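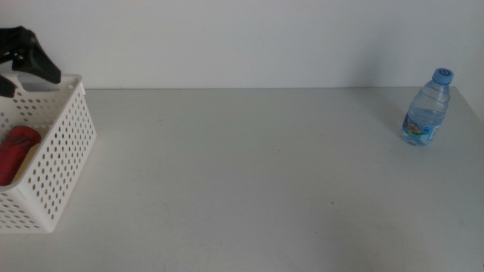

A white basket and a bottle of water on the worktable at Raruro.

3 min read

The basket came first. Before the shelves, before the sign, the owner of Raruro bought one white plastic basket with round holes in the sides, and she still lights up when she talks about it.

"It rinses clean in a minute and you can see what's in it from across the room!" she says. "I've tried wire, I've tried cloth, and I keep coming back to the holes."

Raruro packs picnic orders from a small room on Palma Street, and in February it sent out 412 of them. Each one starts on a plain white tabletop, which she wipes down between orders. Drinks are packed before anything else. Cans and bottles go in along the walls of the basket, with the bread and fruit in the middle (she is very firm about the bread).

What about the water? She laughs. "People think water is the boring part, and I love the water. A little clear bottle with a blue cap and a bright label, that's a cheerful thing to find in your lunch."

Her biggest order so far was 196 baskets for a walking club in Skoltholm, packed over two long evenings. She'd do it again tomorrow, she says, though she would start with the drinks already sorted by size.

Next up is a smaller basket for one person. "I have the sample at home and I'm already using it for lemons."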